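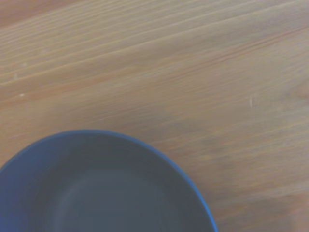 Budgeting for tabletop robot arms

Budgeting for a tabletop robot arm is the planning of what a buyer will pay for the arm, its gripper, its sensors and the place where it will work. The purchase price of the arm is the figure most often quoted and, by itself, a poor guide to the total.

Scope of costs

Sales quotes usually cover the arm and its controller. Grippers, cameras, poles, clamps, cabling and spare fingers may be listed as options or left out. The Clunier planning sheet, used by small workshops in Tetosdale, has 28 lines, and the arm takes up one of them. Critics of the sheet say that it still treats staff time as free. A task as plain as handling cups and bowls can take many hours of setup before anyone can judge whether the machine is worth keeping.

Household items themselves are cheap. The Furkumthorpe kitchen trial set aside $130 for dishes and stands and $400 for camera mounts, and neither sum caused trouble. Its labor line was overspent by December.
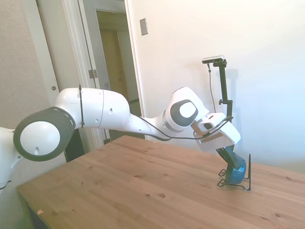 Robot arm holding a blue object at a black wire stand, with a camera on a pole behind the gripper.

Claims about savings

Vendors often state a payback period. Such periods tend to assume long working days, few stoppages and no change in the items handled. The Fabbri guide, revised 7/29/21, advises buyers to ask for the number of attempts behind any success rate and to disregard rates based on fewer than 100. It does not say what a buyer should do when the vendor declines to answer, a gap noted by several readers.

Demonstrations are weak evidence as well. A short showing with one cup says little about a full shift with mixed dishes. Some buyers write a trial period into the contract, using their own table and their own items, and hold back part of the payment until it ends.

Leasing

Leasing lowers the first payment but may cost more over the life of the arm. Contracts differ on who pays for worn grippers and damaged cables.

See also: Maintenance contract; Gripper; Total cost of ownership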